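A school robotics club should spend its first semester in simulation, and it should keep the hardware budget for later. I have coached the after-school team at Miltside for 8 years, and for most of that time I believed the opposite.

The case for hardware first is easy to make. Students sign up because they want to touch a robot. Parents who come to the open house in May want to see something move. The Lestiver league, where we compete, hands out its trophies for machines on a mat.

But a decent arm costs our club close to a full year of dues. In the last year we worked that way, we had one arm and 320 minutes of lab time a week. Two students drove and the rest watched. By October several of the watchers had quit, and they were often the ones who liked programming.

Last fall we moved the first semester into Horer, a simulator that runs on the library desktops. Every student gets a room, a set of objects and a task list. By winter break the club had logged 3,000 runs. Most of them failed, and no one had to order a new gear.

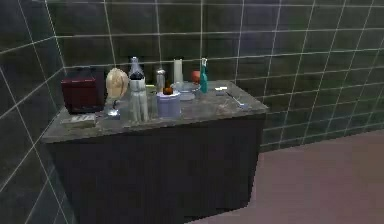
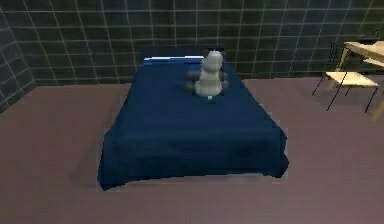 The complaint I hear most from other coaches is that simulation makes students lazy about the real world. I think that depends on what you put in the rooms. An empty floor and a single cube will teach very little. A counter with a glass bottle, a shallow clear bowl, an apple and a spray bottle makes a student decide what to reach for first and what is in the way. The stuffed toy on the navy blanket asks for a different plan, and the kids who wrote code only for hard, upright shapes had to start over. I would call that a fair introduction to the real world.

There are limits. Cloth in a simulator does not behave like cloth, and our Jansen arm, when it comes out of the closet in January, misses grasps that worked on screen. Students need that part too. They get more from it after a semester of writing their own code, and this year all of them had code to test.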